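Tiempo de lectura: 4 minutos
Imprimir | Enviar por correo electrónico

Clomemano

Clomemano es un proyecto estudiantil de robótica dedicado a la manipulación de prendas textiles y al manejo autónomo de electrodomésticos de lavandería. Funciona como asignatura práctica optativa durante el curso y como club abierto fuera del horario lectivo. Su tarea de referencia, denominada «carga completa», consiste en trasladar el contenido de un cesto al tambor de una secadora de carga frontal y cerrar la puerta sin intervención humana.

Origen y denominación

El proyecto surgió como continuación de un taller de agarre de objetos rígidos impartido por la ingeniera Geum-ok Kwon, que sigue siendo su responsable académica. En aquel taller los participantes trabajaban con bloques, botellas y piezas de ensamblaje. La sustitución de estos objetos por ropa se propuso como ejercicio final y acabó desplazando al resto del temario. El nombre es una contracción acordada por el primer grupo de alumnos y carece de significado técnico.

Organización

Los participantes se distribuyen en 4 equipos: percepción, planificación, control y evaluación. Cada equipo mantiene su propia documentación y la presenta en una sesión común, celebrada el domingo por la tarde. El paso de un equipo a otro está permitido al término de cada módulo. La asignatura consta de 7 módulos; los dos primeros son obligatorios y tratan de seguridad y calibración.

El club no exige matrícula, pero sí haber superado el módulo de seguridad. Los miembros externos pueden ejecutar programas en simulación sin restricciones. Para utilizar el brazo físico se requiere la presencia de un operador habilitado, con acceso permanente a la parada de emergencia.

Descripción de la tarea

La carga completa se divide en 3 fases: apertura, transferencia y cierre. Cada una puede ensayarse y evaluarse por separado.

En la fase de apertura, el sistema localiza la puerta, aproxima la pinza al borde y describe un arco alrededor de la bisagra. El radio del arco se estima a partir de la geometría del aparato y se corrige durante el movimiento mediante la fuerza medida en la muñeca. Un error de estimación produce cargas laterales sobre los dedos — la causa más habitual de interrupción en los equipos principiantes.

En la fase de transferencia se extraen las prendas del cesto y se depositan en el tambor. La ropa amontonada no presenta contornos estables y una misma prenda puede ofrecer muchos puntos de agarre, de los que solo algunos permiten levantarla sin arrastrar las contiguas. El reglamento admite que se tomen varias prendas a la vez, siempre que ninguna caiga fuera del tambor. Una manga que sobresale por el borde se considera transferencia incompleta.

En la fase de cierre, el sistema comprueba que la abertura esté despejada y empuja la puerta hasta que encaja. No se permite golpearla ni soltarla en movimiento.

Programas empleados

El módulo de percepción, llamado Varnus, segmenta las imágenes y propone puntos de agarre ordenados por probabilidad de éxito. El planificador, Emodach, recibe esas propuestas, descarta las que implican colisión y genera la trayectoria. Ambos fueron escritos por alumnos y se comunican mediante mensajes con marca temporal, lo que permite reproducir una ejecución a partir de sus registros.

Para el ajuste inicial de Varnus se etiquetaron a mano 800 imágenes. El etiquetado forma parte de la evaluación del segundo módulo y se revisa por parejas. Las discrepancias entre anotadores se conservan en un archivo aparte — se utilizan después como material de discusión.

Las superficies transparentes y reflectantes constituyen una dificultad reconocida del sistema. El vidrio de una puerta devuelve reflejos deformados de las luces y de los objetos próximos, que las primeras versiones de Varnus interpretaban como objetos situados detrás del cristal. La versión vigente estima primero el contorno del aro y excluye del cálculo de profundidad la región que este encierra.

Evaluación

Las ejecuciones se califican según el número de fases terminadas, las intervenciones del operador y las prendas caídas. El tiempo empleado se registra, pero solo se utiliza para deshacer empates. El trofeo interno, conocido como copa Wang, se concede en mayo al equipo cuya memoria técnica permita a otro grupo repetir sus resultados.

Las memorias deben incluir las ejecuciones fallidas. La omisión de registros comporta la repetición del módulo.
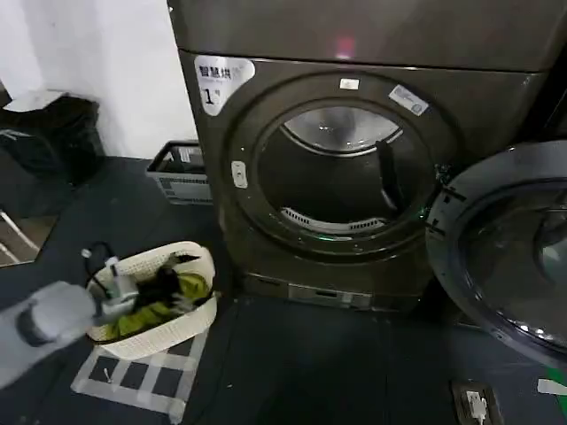 Secadora de carga frontal con la puerta abierta y cesto de ropa al alcance de la pinza. 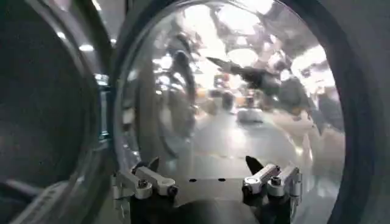
¿Se necesitan conocimientos previos de programación para entrar en Clomemano?

Para la asignatura se exige un curso introductorio de programación, en cualquier lenguaje. El club admite a personas sin esa formación, que suelen incorporarse al equipo de evaluación y empiezan por la revisión de registros y el etiquetado.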